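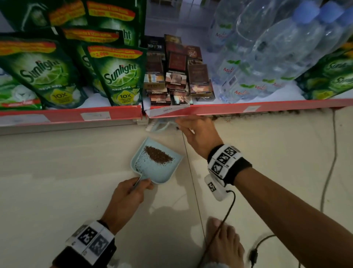 Sweeping at the shelf, marker bands on both wrists

tavion_okafor
Setup notes for the Skesard sweeping cell. We lose wrist tracking when a hand goes under the shelf rim. Tags get wiped every 247 takes, bands re-seated at 485.

hutchins7
I'd wipe sooner. Dust gets on everything down there.

tavion_okafor
Wiping sooner didn't help us. I think it's the cable pulling the band around.

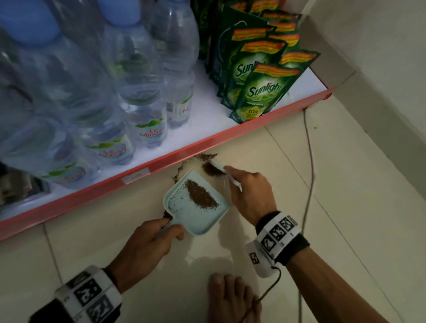
I leave slack at the wrist now and run the rest along the floor.

clelport_ben
Disagree, tape it to the forearm. On the floor it gets stepped on.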